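Hello again from the sofa, where I've spent most of this month playing Zester and eating cereal out of the box. A few of you asked what I thought of it after my grumpy first impressions, so I gave it a proper go: 56 levels, 20 hours and one controller battery that gave up during the soup boss.

Quick recap if you missed it. Zester is a puzzle platformer from Kovska, the small studio behind Zukmont (which I still think about, mostly in the shower). You play a lemon farmer named Solís who has to get her harvest down a mountain before the frost comes in November. Every level is one slope, one cart and whatever junk you can find on the way down. It sounds cozy. It is not cozy! I yelled at a goat.
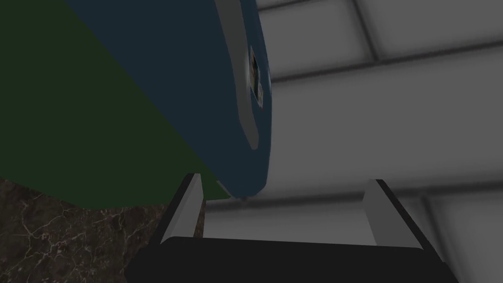

*Dark blue up top, pale gray below.*

The thing I got wrong the first time is the cart. I kept steering it like a car, and it hates that. Siv Sandberg told me to let go of the stick on the steep parts and only nudge it when the wheels squeak, and my runs got so much better overnight. My best score on the orchard level went up to 3,070, and I'd been stuck well under that for days. Siv's score is higher. We don't need to talk about Siv's score.

What I love: the music, the squelchy noise the lemons make, and the way Solís mutters at herself when you restart. What I don't love: the checkpoints. There are 2 on the last slope, and both come right after the easy bits – so you replay the nasty corner over and over with the same fiddle tune going. I had to put it down and go water my plants.
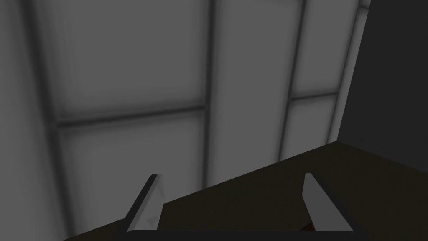
**The Games Desk** | April 26, 2020

Co-op is where I changed my mind about the whole thing. One person drives, the other throws stuff out to make the cart lighter, and you will argue. Souad Helmy and I played an entire evening online and she threw out every single lemon on the bridge level because she thought they were rocks. We got to the bottom with an empty cart and a score of zero, and I laughed so hard I had to mute myself.

So yes, I'm recommending it now, if you've got somebody patient to play with. Solo players might want to try the demo first and see how they feel about that goat (level nine, you'll know).

Next up is the Zukmont replay. Souad wants to do it with no map, so send snacks, and send me your Zester scores too – unless you're Siv.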